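Ticket 383 – Polloncombe bench, hand-held grippers
Subject: Table clearance rule, section 7 of the Bratham handling guide
Status: Open, waiting on Porik
Opened: Mar 7, 2018

Reported problem
Episodes fail the clearance check at upload. The checker says "foreign object in work area" and rejects the whole batch. Rejected so far: over 1,000. The operators say they are following the guide.

First reply from Porik support
Please confirm that the work area holds only the objects named in the task sheet, and that spare cables are stored off the table.

Our reply
We read section 7 again. It says "work area" four times and never says where the work area ends. Is it the whole tabletop, or the part the fingers can reach? If it is the whole tabletop, I doubt any site passes. I would also like to know who tested this rule on a table people use all day.
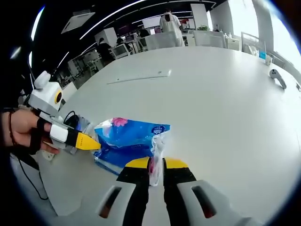
Bag pickup at the Polloncombe table, tissue package next in line. Coiled cable in the clear container at left, white strip and gray controller farther back.

Under the strict reading, the container, the strip, the controller and the cup all count against us. Under the loose reading, maybe the container does. The guide can't mean both.

Tried so far
– Restarted the checker. No change.
– Lowered the sensitivity setting to 12, as support suggested. Fewer rejections, but I don't trust it. A looser threshold doesn't tell anyone what the rule is.
– Asked the Lie site how they read section 7. They tape a line on the table and ignore everything past it. Sensible, but the guide has no mention of tape.

Request
Define the work area in writing, with a distance from the task object. Please don't close this as "operator error" again – the same ticket was closed that way in September and the wording is still the same.

Second reply from Porik support
Passed to the guide editors. No date given.

Leaving this open.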